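Home | Kitchen | Workshop | Tips A-Z | Ask Us

Budgeting for a two-arm helper: what to sort out before you order

by Yvonne Hulme, April 2018
Print this page | E-mail to a friend

Quick notes, more when I get time. We priced three makes for the Jiltcombe workshop and went with a Zondeo on rental first. Rent before you buy. 110 dollars a day sounds steep till you've bought the wrong one.

Make a job list first. Real jobs. Ours was flat stuff and leg stuff: folding tables, plastic tables with legs that come off, shelf units. Put the table upside down on a sheet, legs up, and work at floor level. So check the reach. Can both arms get down to the floor? Ask for it in writing.
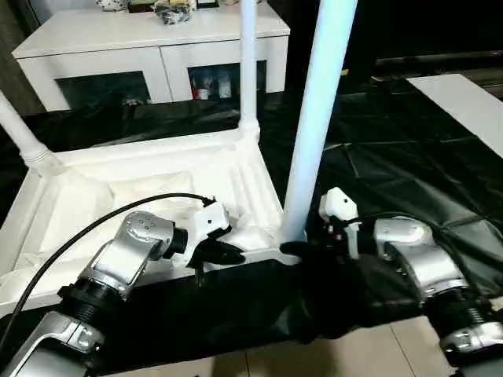 Floor space next. Tape out the footprint plus a good 36 inches on every side. We didnt, and had to shift a cabinet.

Grippers are where the money goes. Get the price for spare fingers BEFORE signing. Lindholm wanted 198 a pair, Ritmont 366 for the same size. Ask how long they take to ship too.

Threaded parts: bring your own to the demo. Salesman's parts are always nice and new. Fat white pieces with a narrower threaded end are a good test, smooth up top and ridges below, so you see how it holds each.
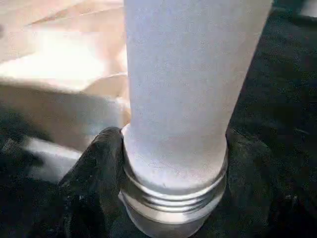 Same goes for cloth. Lay down whatever sheet you normally use and run the demo on that, a bare floor tells you very little.

Other costs people leave out:
- delivery and the lift gate
- training day (Karthik Kanagaratnam did ours, worth it)
- drop sheets, buy dark and buy extra
- a second outlet on it's own breaker
- insurance, call first

Hold back a bit for cables. They snag.

Will add service contract prices in May.

14 comments | 36 shares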